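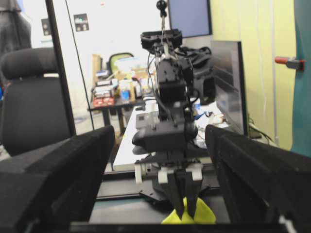 Call for participants: help us try out the Noteck two-arm tabletop kit

Posted Mar 16, 2026 by the user trials team at Jorness

Hello, and thank you for stopping by! We are looking for 24 people to come and spend a little time with Noteck, our two-arm robot kit for the tabletop, and to tell us as plainly as they can what it's like to use. The kit goes on general sale in December, and between now and then we would love to have it handled by people who didn't build it. We know where every cable goes and which button to press first, and after so long with it we have become pretty hopeless judges of whether any of that makes sense to a newcomer.

What you would be doing

Each participant comes in for two visits. On the first one we sit you down, show you how to guide the arms by hand, and let you get used to the grippers, which open and close in parallel and take a bit of practice (most people squeeze too hard to begin with, and that's fine, soft things forgive you). Then you'll work through a set of small jobs: picking up something soft and setting it down again, passing it from one arm to the other, folding a cloth, putting the cap back on a bottle. You can go at your own pace and stop for a break whenever you like.

The second visit is more about the software, Quan, which comes with the kit and lets you save a movement and play it back. You'll teach the arms a task of your own choosing. Bring something from home if you want to! It should be soft or light, and please don't bring anything you'd be sad to see dropped. Afterward there is a conversation over coffee, which tends to run long, and we're happy when it does.

Who we'd like to hear from

You don't need a background in robotics, and you don't need to know how to program. We'd be especially glad to have teachers, people who run hobby workshops, folks from small repair or packing businesses, and anyone who has ever bought a kit, opened the box, and put it back on the shelf. If you do have experience with robot arms, please apply as well, and say so on the form so we can put together a good mix.

You should be 18 or older, able to read instructions in English, and comfortable sitting or standing at a table for stretches at a time. Left-handed people are very welcome, as our own team is short of them. If you need the chair, the table height or the lighting set up a certain way, let us know and we'll have it ready when you arrive.

What you get

We pay $100 for each visit, at the end of the visit, and we cover parking or bus fare on top of that. People who complete both visits can also buy the kit at the participant price of $1,815 once it ships, with no pressure at all to do so. You'd be giving us your opinion, and a bad opinion pays the same as a good one.

The small print, in ordinary words

We record the movements of the arms and the video from the cameras on them, and we keep written notes of what you tell us. Your name is stored separately from all of that. Our partner Civness, who are helping us write the printed guide, will read the notes without names attached. You can ask us to delete your recordings at any point, during the trial or after it, and you'll still be paid for the visits you made.

How to apply

Fill in the short form on the Noteck trials page and choose the times that suit you. Tell us a little about yourself and what you'd hope to do with a pair of robot arms on your table, even if the idea seems silly. We read every form and will write back to everyone, including those we can't fit in this time.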